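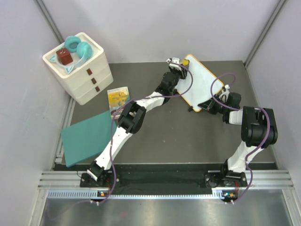

About Dratberg Learning Supplies

Dratberg Learning Supplies provides writing boards and related classroom materials to primary schools, community colleges and adult education centres. The company was established by two former school administrators and remains privately held. Its office, showroom and warehouse share one site on Lorkero Road, where customers are welcome by appointment.

Our principal line is the hand-held and desktop whiteboard. We supply boards in several sizes, with plain, ruled or gridded faces, and with borders in a range of colours so that classes sharing a storeroom can tell their sets apart. Plain-faced boards with rounded corners continue to account for the greater part of our orders, particularly from schools purchasing for the early years.

What We Supply

The Nola range is intended for individual student use. Boards are sold singly or in class sets, and each set is delivered with markers, cloths and a storage sleeve. Replacement markers and cloths may be ordered separately at any time of year.

The Štefanec range comprises larger boards for group work, wall mounting and display. Fittings are included. Installation is not offered by the company, but a printed guide accompanies every wall-mounted board and our customer service staff can advise on suitable wall types by telephone.

We also stock map boards, music stave boards and a modest selection of easels. A full catalogue is issued each March and is mailed to account holders at no charge.

Our Customers

Dratberg currently holds accounts with 197 schools and centres. Many are in rural districts, and our freight arrangements have been organized with this in mind. Orders placed before noon are normally dispatched within 2 business days. Remote deliveries may take longer, and the office will confirm an expected date when the order is accepted.

Schools wishing to assess a product before purchase may borrow up to three boards for one term. Loan boards should be returned clean and in their original sleeves. Return freight is paid by the company.

Care and Replacement

All boards carry a two-year warranty against warping, lifting of the border and failure of the writing surface under ordinary classroom use. Staining caused by permanent marker is not covered, although it can frequently be treated, and customers are encouraged to contact us before discarding a board. Care instructions are supplied with each order and further copies are available on request.

Boards that have reached the end of their useful life may be sent back to Lorkero Road. Those in fair condition are cleaned, checked at the corners and edges, and offered to neighbourhood homework clubs and playgroups in the district.

Contacting the Office

The office is open Monday to Friday, excluding public holidays. Enquiries concerning accounts, loans and warranty claims should be directed to customer service, quoting the account number where one has been issued. Purchase orders are accepted by mail, by email and through the order form on this site.

Page last reviewed February 23, 2023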